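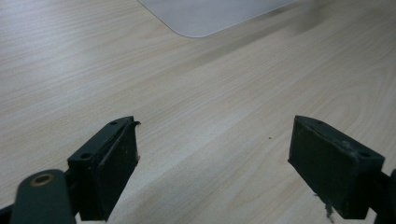 坐慢车去 Derkari 要 7 个小时，你图什么呀，飞机票又没贵多少。上一条底下有人这么问我，点赞还挺多，那我干脆开一串慢慢讲，想到哪儿写到哪儿，不保证有用哈。

---

先交代路线：Lerkow 到 Derkari，全程 383 公里，一天只有 2 班白天的慢车，早上一班，中午一班。我坐的早上那班。快车也有，走另一条新线，大半时间在隧道里，窗外全黑，我坐过一次，全程看自己的倒影，黑眼圈看得清清楚楚。

---

慢车沿着河走，从头到尾都沿着河！所以问我图什么，就图这个。河一会儿在左边一会儿在右边，过一次桥换一次边，我一开始还很认真地研究该买哪一侧的座位，后来发现研究了个寂寞，两边都能看到。

---

非要选的话，出 Lerkow 以后的前半段坐左边，过了水库坐右边。车上很空，中途换座位没人管（我去的时候是平日啊，周末我不敢打包票）。

---

买票的事单独说一下，私信里问得最多。我用的是 Niltier，界面做得嘛……能用。它默认只给你显示快车，慢车藏在筛选里面，要把“仅直达”那个勾去掉，再把“最快优先”改成按出发时间排，慢车才肯出来。我第一次找的时候以为停运了，差点把酒店都退了。

---

还有，Niltier 上慢车的票不带座位号，出票以后会有一行很小的灰字写“不指定座位”。我看成“未分配座位”，以为要去窗口补，在窗口排了 20 分钟，工作人员看了一眼我手机，摆摆手让我走，特别温柔，我特别丢人。

---

窗口也能买，价钱一模一样，还给你一张硬硬的纸票，上面打孔的那种。回程我就专门去窗口买的，为了那张纸。现在夹在书里当书签。

---

有朋友问慢车会不会很破。看你怎么定义破！座位是那种老式的绒面，坐下去会陷一下，靠背很直，坐到后面腰是有点意见的。窗户上半截能往下拉开，我觉得光这一点就值回票价了。能开窗的火车现在坐一趟少一趟。

---

开窗提醒：进隧道之前记得关。慢车线隧道少，可是有，而且进去的时候那个声音非常吓人，还有一股铁锈味。同车厢一位阿姨每次都提前站起来关窗，出来再打开，节奏掌握得跟广播体操似的，一看就是老乘客。后面我就看她，她动我也动。

---

厕所：有，每节车厢尾巴上一个，水龙头是脚踩的。纸自己带。好了厕所就讲到这里。

---

吃的重点讲。车上没有餐车，没有小推车，什么都没有，连自动售货机都没有。一定一定上车前买好。Lerkow 站里那家便利店早上开门比首班车还晚（我真的不懂这个排班），所以得前一天晚上备好，或者像我一样，去站前广场对面的 Softić。

---

Softić 是个面包店，很小，店里就一条柜台，早上天没亮就开了，灯是黄的，隔着广场就能看见。我进去的时候前面排着一串穿工装的人，都是拿了就走，每个人说的词都差不多，我就学着说了一遍，拿到一个奶酪咸酥饼，用油纸包着，烫手。

---

那个酥饼！外面一层一层的，里面是咸的白奶酪，还有一点菠菜。我本来打算当午饭的，车还没开出城就吃完了。所以请买两个。或者三个。冷了也好吃，回程那天我验证过。

---

他家还有一种罂粟籽卷，甜的，切面很漂亮，掉渣掉得非常严重，我的黑裤子后来像下过霜一样。想吃可以，带张湿巾。

---

水也自己带，中间那个停得最久的站（就是水库旁边那个）月台上有个饮水的水龙头，当地人都在那儿灌瓶子。我也灌了，喝了没事，但我肠胃一向皮实，你们自己掂量。

---

说到停站，这班车会停很多很多小站，有的站就一块牌子、一张长椅，再往后就是人家的菜地了。我看到有人提着一桶樱桃上车，坐一站，下去了。就一站！我整个人被这种用法打动到，火车对人家来说就跟电梯一样。

---

中间有一段要等对向的车，因为是单线，要在会让站停着等。我那天等得挺久的，司机都下来抽烟了，在月台上跟站长聊天，聊得很开心。车厢里完全没有人着急，我反而是最着急的那个，一直看表。看到第四五次的时候自己也觉得没意思，就把表摘下来塞包里了。

---

（岔开一句，我本来以为自己会在车上读完一本书，带了一本很厚的。结果读了十来页。剩下时间都在看窗外和打瞌睡。耳机也基本没戴。）

---

回答一下留言里问的“无聊吗”。会，第三个小时左右开始，有一段河道特别宽，两岸都是芦苇，半天不变样，我是在那一段睡着的。醒过来的时候已经进山了，光线整个变掉，车里凉下来好多，那个切换我到现在还记得，像有人趁我睡着换了一列车。

---

带件外套。夏天也带。窗开着，进山以后风是凉的，我穿短袖冻得把披肩翻出来裹着，披肩还是塞在行李最底下的，翻得一地都是东西。

---

信号：出城没多久就开始断断续续，进山以后基本为零。Niltier 的电子票要联网才能刷出二维码，这个设计我要在这里公开抱怨一次！上车前截图，截图，截图。查票的大哥看到截图也认，扫都没扫，拿笔在小本子上画了一道。

---

充电插座也没有。我在车上主要靠省，飞行模式一路开到 Derkari，到站还剩一半多电，创了个人纪录。

---

行李架是网兜式的，登机箱放上去勉强，大箱子只能放车门边上。拖大箱子的朋友注意一下，小站月台很低，上下车要爬几级铁台阶，挺陡。我看到一对老夫妇上车，旁边的人都很自然地伸手接包，接完坐回去继续嗑瓜子，一句话没有。我喜欢这种。

---

然后讲 Derkari。车是下午到的，车站在河对岸，走过一座桥才算进城，桥上没遮没挡，晒得很。有公交，我没等到，就走过去了。路不远，拖箱子会有点吵，全是石头路面，轮子咯噔咯噔的，整条街都知道你来了。

---

城很小，一个下午够走一圈，走完刚好想坐下。我住的是老城边上的家庭旅馆，房间朝河，夜里能听见水声，第一晚觉得好浪漫，第二晚觉得好想上厕所。

---

吃饭的话河边那排餐厅我觉得一般，菜单有六种语言的那种。往坡上走两条街，有当地人吃午饭的小食堂，没菜单，锅都摆在那儿，指哪个打哪个。我指了豆子汤和酿青椒，豆子汤要夸，底下沉着烟熏肉，面包随便拿。

---

周末早上有集市，卖蜂蜜、卖奶酪、卖各种塑料盆。我买了一罐栗子蜜，味道发苦，刚开始接受不了，现在每天早上挖一勺，已经快见底了，有点慌。

---

回程我坐的是中午那班，到 Lerkow 天都快黑了。同一条线反着坐，感觉完全不一样，我以为会重复，结果好多地方认不出来。上午的河是灰绿色的，傍晚那段整个是金的，晒得我眯着眼睛看了一路。要是只坐一个方向，我会推荐回程这个，Derkari 往 Lerkow，中午出发。

---

所以最划算的玩法，我个人觉得：去的时候坐快车，省时间，回来坐慢车。当然我下次还是会两趟都坐慢的，你们不要学我，你们要上班。

---

钱的事：慢车票价是快车的一半不到，来回加上那堆酥饼，比我平时周末出去吃顿好的还便宜。跟飞机比的话，飞机要先去机场，机场在城的另一头，安检、候机、落地再坐大巴，这么一折腾也得大半天，我真不觉得慢车输多少。

---

昨天又有人来问能不能带自行车。能，最后一节车厢有挂钩，要另买一张自行车票，这个 Niltier 上买不了，只能窗口或者上车补。我看到有人骑完下游那段再坐车回来的，一身泥，看起来很快乐。

---

带狗也行，同车厢有只棕色大狗，全程趴在过道上，每个人都从它身上跨过去，它眼皮都不抬。

---

小朋友的话我拿不准，看孩子。后排有个小男孩前面一小时趴窗户上报站名，报得比广播还准（广播基本听不清，滋滋啦啦的），后来就开始问什么时候到，问到我都想替他妈妈回答。

---

哦对，广播听不清，所以想在中间站下车的要自己盯着。月台牌子有时候只在一头有，你坐最后一节就看不到。问旁边的人最快，大家都很乐意讲，讲完还会盯着你，到站了一起喊你下车，非常有压迫感。

---

时刻表的问题，很重要我放后面说了（对不起）：6月18日开始换夏季时刻表，早班往前挪了一点，以我前面发的截图为准的朋友请重新查一遍！站里贴的是新的，Niltier 上我刚才看还有旧的混在里面，同一班车出来两条，点早的那条。

---

夏季表跑到九月，之后据说中午那班只有周末才开。我问窗口，窗口说等通知，我问什么时候通知，窗口说等通知。行。

---

九月我想再去一次，听说那时候山里那段的叶子刚开始变色，樱桃换成李子，集市上还有现压的苹果汁。有没有人已经在那个季节坐过的，来讲讲冷不冷，窗还能不能开着坐？

---

顺便征集一下别的慢车线，要求：白天的，能开窗的，沿途有水（河、湖、海都行），上车前附近有家好吃的面包店。最后一条可以商量，前面的不行。

---

补一条，好几个人问 Softić 的酥饼到底怎么点。我不会拼那个词，我就是指着柜台里最左边那盘，再伸两根手指。阿姨会给你装三个，收两个的钱还是三个的钱我至今没搞明白，反正很便宜，别纠结，趁热。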